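Bendance Community Help
Home & Garden > Furniture > Finishes and repairs

Old varnish on a desk top: strip it or leave it?
Posted 07/01/2026 by Ljubica Babić

I bought a secondhand desk from a clearance place in Plulleck and the varnish on top has gone cloudy where the previous owner must have put cups down. There are also two spots near the front where it has worn right through and the wood has gone grey. The legs and drawers are fine.

A furniture restorer quoted me $1,362 to do the whole thing, more than I can justify on a desk that cost me $100. I have a small orbital sander and a covered area out the back. I've been told to use hardwax oil and I've also been told to use water-based polyurethane. I work at it most days, so I don't want something that needs redoing every few months. I don't mind if it isn't perfect.

Will sanding get the grey out, or does it go too deep? And can I do only the top and leave the rest as it is?

Booker Schumacher

You can do only the top. Most people do. The colour might be a shade off from the legs when you finish, but with a shadow under the overhang you won't notice much.

First check whether the top is solid or veneer. Look at the end grain on the side edge. If the lines on top carry on over the edge, it's solid and you can sand fairly freely. If there's a thin layer sitting on something else, go easy and don't start with anything coarse.

For solid timber, start at 100 grit, then 150, then 180. Stop at 180 if you're using oil, as going finer closes up the surface and it won't take the oil as well. Vacuum between grits. Wipe it down and let it dry before you open the tin.

Grey from water usually sits near the surface and comes off with the sanding. If it's more of a black stain, that's generally iron, and you'll need oxalic acid from the hardware shop. Read the label and wear gloves and eye protection.
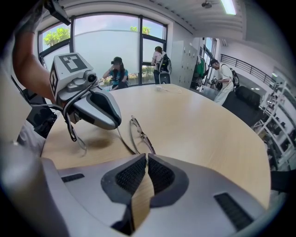 How many coats of oil does a desk top need?

Two thin coats are enough for most timbers, with the excess wiped off each one before it goes tacky. I use Sosard hardwax and for a desk that size you'd want around 50 mL a coat. A third coat tends to sit on top and stay sticky.

Lay the used rags out flat outside to dry, don't scrunch them up in the bin. They can catch fire on their own.

Ryan Tapley

just use poly. did mine in August and its been fine. three coats, foam roller

Shoshana Kasprzak

I've used both and I'd go with oil for a desk you work at daily. Poly is tougher to begin with, but once it wears through at the front edge you're back where you are now, sanding the whole top. With oil you can rub a bit more into the worn patch and keep working the next day.

Booker's grits are right. Go with the grain on the last pass by hand, because an orbital leaves little swirls that only show up after the first coat. I missed this on a Ferreira sideboard and had to start again. 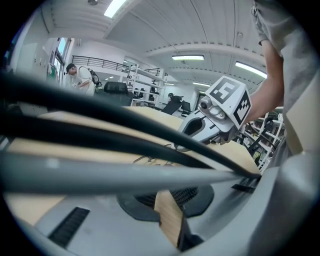 Curing time is what catches people out. The surface will feel dry overnight but the oil keeps hardening for a week or two, and anything heavy or rubbery left sitting on it can mark. Move the lamp and the monitor somewhere else if you can manage it. Watch your cords too. On a light-coloured wooden desk like the one in the second photo, thick black cables that come down close to the surface are worth clipping up out of the way — the plastic on some of them reacts with fresh finish and leaves a dull line. I got one under a power board lead and it took a fair bit of rubbing to get out. Felt pads under the monitor stand help as well.

If you do want poly, get the matte one. Gloss shows every scratch, especially under a desk lamp.

Ljubica Babić

Thanks all. Checked the side edge and it's solid. Going with the oil. I'll try a patch at the back corner first and see what colour it goes.

Tags: desk, timber, varnish, hardwax oil, sanding

Related posts
Getting white heat marks out of a dining table
Is it veneer or solid? How to tell without cutting it
Drawer runners sticking in humid weather
Which filler for old screw holes in pine
Smell in secondhand drawers won't go away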